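Bench Notes: Two Weeks with the Trereck Hand Kit

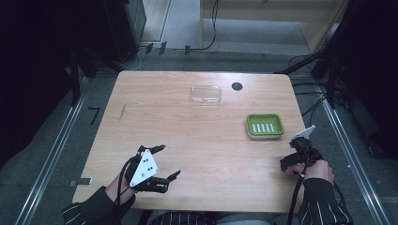
Glove on the left, gripper on the right, and a green soap dish to practice on.

Hi all! A bunch of you wrote in after the August issue asking if I'd ever get my hands on the Trereck demo kit, and yes, I finally did. I've had it for 14 days now and I have opinions.

Quick background for anyone new. The kit is for recording how a person does a job by hand, so you can train a robot arm on it later. Trereck gives you two ways to do that. One is a glove with finger linkages running along the outside of your hand. The other is a gripper you just hold and squeeze. Both have little white marker plates on them for tracking. You can rent them separately, but I asked for both because I'm nosy.

The gripper won me over in one morning. You pick it up, you squeeze, you get on with it. My friend Tamsin Escobedo came by on Monday and was recording clean takes before her coffee was done (she's never touched this stuff before!). What you feel is pretty close to what the arm will be able to do later, so you stop trying fancy moves it can't copy.

The glove is another story. I like it, I really do, but plan on a good long fitting session. My fingers are short and the linkages kept wanting to be somewhere else. Once I'd moved the straps over a notch it got a lot better, and for turning a small thing around in your fingers there's no contest, the glove gets you data the gripper never will.

My big gripe is the cables. There are a lot of them, and on the gripper they wrap right around the body, so you're always a little aware of them when you reach across the table. Trereck says a tidier harness is coming. I'll believe it when it's in the box.

For test objects I stuck with household stuff. A shallow clear plastic container, the soap dish, that kind of thing. Clear plastic is a pain for any camera and I wanted to see how bad it would get. Pretty bad at first – then I turned off one overhead lamp and my keeper rate jumped. I ended up with 200 takes I'd be happy to train on.

The software is Dollora, same as last year, and it still asks you to name every session twice. Exporting was painless though.

Rental is by the week, with a minimum of 6 days. If you only want one piece, get the gripper. Bernadette Alcantara is running the sign-up list for our group share, so drop her a note if you want a turn before it goes back. Next issue I'm trying the Halvorsen wrist mount, assuming it ever clears shipping from Udine.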